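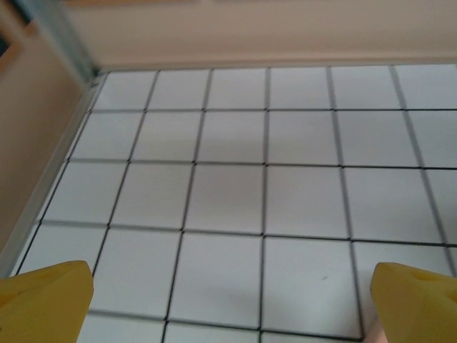
Mitsuko Shimada reckons white tile is for people who don't cook, don't own a dog and never come in from the garden. Fair enough. She's had hers since June and hates it.

I'm still for it. White squares, thin dark lines, beige walls — boring, yes, and I'll take boring. My old floor was a brown speckle the colour of wet gravel and I mopped it maybe twice a season. Couldn't see the dirt so didn't care. Bad way to live.

Tamura quoted me $2381 for timber-look planks. The tile came to $987, grout included. Dark grout too, definately go dark, the pale stuff is grey by Christmas anyway.

And the mopping? 15 minutes, before brekkie. Mitsuko says thats 15 minutes too many. She can have my gravel.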